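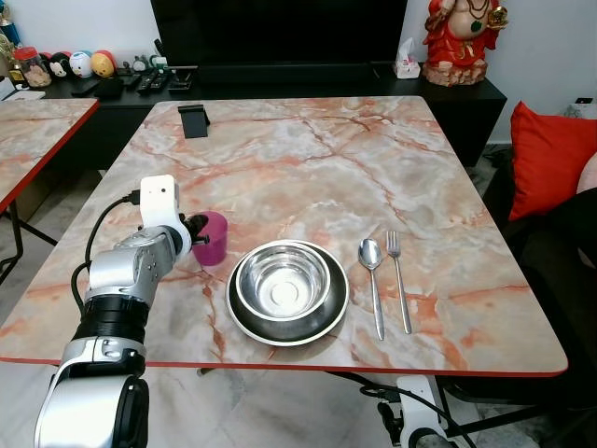 Prutau wrote:
I'd leave the top alone and only fix the legs. Printed marble tops don't sand. The pattern is a thin layer and once you're through it you can't get it back.

Lellow wrote:
Nobody said sand. The question was whether to put a clear coat over it before renting it out. I coated two of mine in September and they have held up so far.

Cundedora wrote:
Right, no sanding. To recap for anyone coming in now: I bought 20 folding tables from a hall that was closing and paid 316 for the lot. I want to use them for craft fairs and rent out the rest. The tops look good. My worry is the red edging, which on a few of the tables has started to lift at the corners.

Prutau wrote:
Then glue the edging and stop there. Contact cement on both faces, wait until it's tacky, press, tape overnight. A clear coat over a shiny printed top will peel the first time somebody sets a hot casserole on it.

Lellow wrote:
Mine haven't peeled. You have to scuff it lightly with a gray pad first and wipe it down with alcohol.

Prutau wrote:
Scuffing is sanding.

Lellow wrote:
It's a gray pad. It takes the shine off and that's all.

Stoyanova wrote:
I rent tables for a living and I don't coat anything. People put a cloth over them nine times out of ten. What comes back broken is the hardware – bent legs, missing feet, locks that don't lock. Check every lock before the first rental. Open the table, lean on each corner with your full weight, then fold it and do it again. I'd also write a number on the underside of each one so you know which table came back damaged.

Cundedora wrote:
Good point about the numbers. I did the lean test on all of them tonight. Three wobble. One has a rivet that turns freely where the legs cross. The others stood fine on the floor. What do you charge for a deposit?

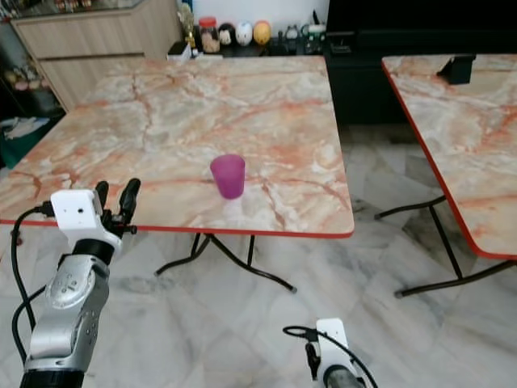

Marble top with red edge, set up indoors

Stoyanova wrote:
Same as one day's rental, per table. More than that and they go somewhere else. For the loose rivet, drill it out and put in a bolt with a nylon lock nut. Washers on both sides. Don't overtighten or it won't fold.

Lellow wrote:
Agree on the bolt. On the deposit I'd go higher, at least double. I lost a table last year and the deposit didn't cover half of it.

Prutau wrote:
Store them standing on edge, too, with cardboard between the tops. Stacked flat they scratch each other.

Stoyanova wrote:
I stack flat, face to face. No trouble with that.

Cundedora wrote:
I'll try the contact cement first and coat one table as a test. Will post how it looks after the next fair.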